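Subject: Re: [bin-picking] Re: Does fixing the order of grasps buy you anything?
From: Tímea Magyar
To: bin-picking list

Tahmineh Nouri wrote:

> Thanks for circulating the Cander write-up. Two things bother me.
> First, you say the ranker "learns from failure", but as far as I can
> tell it learns from one particular failure, namely the fingers closing
> on nothing. What happens when it picks up two things at once? Second,
> the baseline looks weak. Taking the highest object first is what we
> all did years ago, and beating it isn't news. Did you try it against
> plain random order? We did at Plemthorpe and were embarrassed.

Tahmineh,

Fair on both counts, and I'd have preferred you to be wrong on at least one of them.

Taking the second first. Yes, we ran random order, and no, it isn't in the write-up, which was four pages and already had Bíró's appendix hanging off it. For the list, then: we did 1,499 attempts in all, split between the three ways of choosing what to go for next. The learned ranker cleared the bin without help in 58 per cent of its runs. Highest-first managed 19. Random managed 20. So your embarrassment is shared, and you may enjoy the one point between the last two as much as you like. I don't think it means anything.

My guess as to why highest-first does so badly is that it keeps going back. It fails on a thing, the thing is still the highest, so off it goes again with great confidence. Random at least wanders away and tries something else. We have a retry limit in there now and I should have put it in before we began.

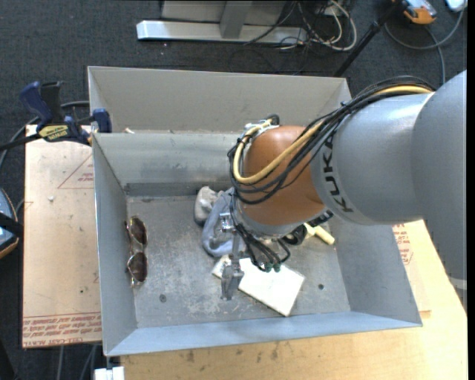
On double picks, the honest position is that we count them as successes if both items end up in the drop zone, and as failures if either one falls on the way. That's a scoring rule I inherited from the Cimeck scripts and never questioned. Having gone back through the logs after your message, I think it flatters us a bit. The ranker seems to like cloth lying against something hard, and I suspect that's because it has found out it gets two for the price of one. If you're emptying a bin, fine. If you're meant to be handing over one item at a time, it's a bad habit and we've been rewarding it.

I'm rescoring with double picks as a separate outcome. This means going through the weight readings by hand where the log is unclear, so don't expect it before April.

As for what counts as failure in training: you've read it correctly. Empty fingers is the only signal. Drops aren't fed back at all. I tried adding them and the ranker became terribly cautious and would only go for easy things, leaving the flat ones to the end. Flat things on the floor of a bin are where everybody's method goes to die, so leaving them all until last isn't much of a strategy. I may have had the penalty far too high. If you have a value that worked at Plemthorpe I'd be glad of it.

One thing I'd still defend is the fixed set of objects. Someone off-list called it cherry-picking. We chose them before the first run and didn't swap any out, including two I came to dislike very much.

Logs are in the usual folder, with Bíró's notes on the column names. Read the notes first. The column called "ok" does not mean ok.

Tímea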